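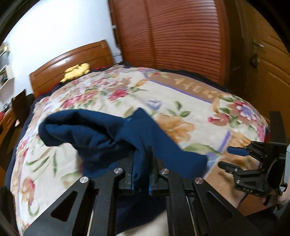

Handheld grippers on a folding task: a navy garment pinched over a flowered blanket.

Teaching by demonstration (some people say "programming by showing") is the family of methods where a person does a task and a robot learns from the record of it. I've kept this article on the Wurnari wiki since last July, and I still write it the way I'd explain it over lunch, so please fix whatever you like!

Three ways of showing

The oldest way is to grab the arm and push it through the motion. This is usually called kinesthetic teaching. It's lovely for simple paths, like wiping a counter or putting a lid on a box, and pretty miserable for anything with two arms, which is how I got a sore shoulder at Lincombe.

The second way is remote control, or teleoperation. You sit at a matching pair of small arms, or wear a headset, and the robot copies you. The robot's own joints and cameras do the recording, so what it learns from looks a lot like what it will see later. The catch is that you can't feel much. Thin cloth is the worst – I once spent a whole morning trying to pick up the corner of a pillowcase.

The third way, and the one I like best, leaves the robot out of the room. You hold the gripper yourself, usually with a wide-angle camera riding on it, and just do the job. Later the software works out where the gripper was at each moment and turns that into motion for an arm. You need far less equipment, and you can work in real bedrooms and kitchens with all their stuff in them.

Why clothes are hard

A mug has one shape. A sweatshirt has as many as you care to give it, and most of them hide the part you want to grab. Sleeves fold under, hems roll, and two layers look just like one until you lift them. People solve this by feel without thinking about it, and so a good demonstration has to make the choices easy to see. I tell new folks to pinch a clear fold, pause for a beat, then move.

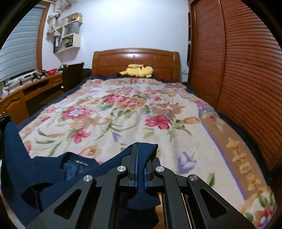 Bình Võ disagrees with me on the pause, and wrote on the talk page that a model trained on pauses will learn to pause, sometimes forever, and that a slow, steady motion teaches the same grasp with none of the dithering. I've left both opinions in. Try each on your own setup and see!

How many demonstrations?

It depends on the task, the model and how tidy your recordings are. For one garment on one bed, the Espinoza set has 200 takes, of which 147 were kept after review. The Porard set covers many rooms and runs to 1,204. More rooms seem to help more than more takes in the same room, at least in the runs I've looked at.

Common mistakes

Covering the camera with the cloth is the big one. Rushing the last step is another (everybody does it, me included, when the end is in sight). Watch out too for regrasping out of view, where the record shows the fabric in one place and then suddenly in another.

See also: teleoperation, imitation learning, cloth handling, camera calibration

Last checked 4/21/18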